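Section 4. Filling, Using and Emptying the Sheet-Metal Bin

This section covers the Trallow open-top bin once it has been bolted to its base. If the bin is still on its shipping skid, go back to Section 3 and finish the mounting first. The bolts must be torqued before any load goes in.

4.1 Before the first load

The bin ships with a light film of oil on the inside faces. Parts with a painted or printed finish will pick it up.

1. Wipe the floor, the slopes and the four walls with a dry lint-free cloth.
2. Wipe again with a cloth dampened in mild detergent. Do not soak the corner seams.
3. Dry the bin completely. Water left in the crease between slope and floor will leave a rust line within a few days.
4. Run a gloved hand along the top rim. If you find a burr, take it down with a fine file and vacuum up the filings.
5. Check that the bin is level from front to back. Use the two front feet to adjust it. A bin that leans toward one corner sends every block to that corner.

CAUTION: Wear cut-resistant gloves for steps 4 and 5. The rim is folded but the corners are not.

NOTE: The inside faces are bare metal and are meant to stay that way. Do not paint them. Paint chips mix with the load and are hard to find in it.

4.2 What may go in the bin

The bin is intended for solid blocks, bars and short lengths of profile. It can be used for mixed colors and mixed lengths as long as all pieces in one load have a similar cross-section.

Maximum length of a single piece: 200 mm
Maximum weight of a single piece: 954 g
Minimum clearance between the highest piece and the rim: 50 mm

Do not use the bin for:

Glass or ceramic pieces
Anything with an exposed blade or point
Wet, oily or freshly coated parts
Loose powder, granules or shavings
Bags, film or other soft packaging

Pieces longer than the limit tend to bridge from one wall to the other. A bridged piece holds up whatever is on top of it, and the pile can drop without warning when the piece is moved.

4.3 Loading

1. Clear the bin. Remove any pieces left from the last load and any broken corners or splinters.
2. Bring the carton to the near side of the bin. The near wall is the loading side on all Trallow models.
3. Lower the first layer by hand and let go of the pieces close to the floor. Dropping them from rim height dents the floor and chips the edges of the blocks.
4. Once the floor is covered, the rest may be tipped in slowly from the carton. Aim for the middle of the floor.
5. Stop when the pile reaches the clearance given in 4.2.
6. Look along each wall for pieces standing on end. Lay them flat.
7. Write the load on the bin card: type, color, date and your initials.

CAUTION: Keep hands and forearms out of the bin whenever other equipment is working in it. Lock out the station as described in Section 2 before reaching over the rim for any reason.

NOTE: There is no need to sort by color. Blocks of different colors can be tipped in together and separated on the way out. If your work order calls for one color only, load only that color and mark the card.

4.4 Using a bin divider

The Kustier divider (order number 595) splits the floor into two compartments. It suits small loads that have to be kept apart.

1. Empty the bin.
2. Hold the divider upright with the notched edge facing down.
3. Slide the notches over the crease at the foot of the rear slope.
4. Press the front tab against the near wall until it clicks.
5. Push the divider from both sides. If it moves, take it out and start again from step 2.

The divider lowers the usable height slightly. The clearance in 4.2 still applies, measured from the rim.

Do not leave the divider in place for full-size loads. Blocks wedge between it and the side walls, and the tab bends when they are pulled free.

4.5 Running the bin low

As a load goes down, the pieces spread out and come to rest at different angles. Some lie out on the open floor. Others end up against a wall or lengthwise in the crease behind the floor, and these are the ones most often missed at the end of a run.

1. When you can see bare floor between the blocks, check the bin card against what is left.
2. Look at the crease first, then at the corners, then at the open floor.
3. Note any block that is touching a wall along its full length. It may need to be turned before it can be picked up.
4. Decide whether to top up or to run the bin empty. Do not top up with a different cross-section.

A bin at this stage, with three red and three dark green blocks left, one of the red ones lying along the rear crease:

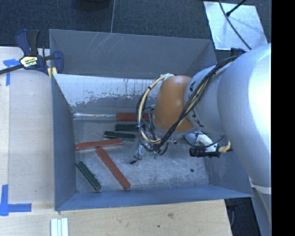 4.6 Emptying by hand

1. Lock out the station.
2. Put on gloves.
3. Lift out the blocks on the open floor one at a time. Do not drag them; dragging scores the metal.
4. For a block in the crease, press down on one end with your fingertips and lift the other.
5. Sort the blocks into trays by color as you go.
6. Set aside any block with a split or crushed edge. Light wear on the edges is normal and is no reason to reject a block.
7. Count the trays and enter the totals on the bin card.

4.7 Cleaning and wear

Clean the bin each time it is run empty.

1. Vacuum the floor, the crease and the corners. Paint flecks and dust gather there.
2. Wipe the floor and slopes with a dry cloth.
3. Remove color marks left by painted blocks with Wirden metal cleaner or a similar non-abrasive product. Work in small circles and wipe dry.
4. Check the seams for gaps.

The following are normal and need no action:

Cloudy or brushed-looking marks on the floor
Thin scratches on the walls
Pale, worn patches on the slopes
Bright strips where blocks have rubbed along a crease

The following need attention:

A dent deep enough to hold a block in place. Remove the bin and have the panel straightened.
A raised edge or curl of metal. File it flat before the next load.
Orange or brown spots. Rub down with a fine pad, wipe, dry, and apply a thin coat of clear protective wax.
An open seam. Take the bin out of use and order a replacement from Ertürk spare parts, quoting the number stamped under the rim.

CAUTION: Do not use wire wheels, scrapers or steel wool on the inside faces. Deep scoring catches the corners of the blocks and wears them down faster.

4.8 Storage

If the bin will stand unused for more than a month, clean it as in 4.7, cover it with a breathable sheet and tie the sheet below the rim. Remove the divider and store it flat. Do not stack cartons on the cover. Before the bin goes back into use, repeat steps 2 to 5 of 4.1.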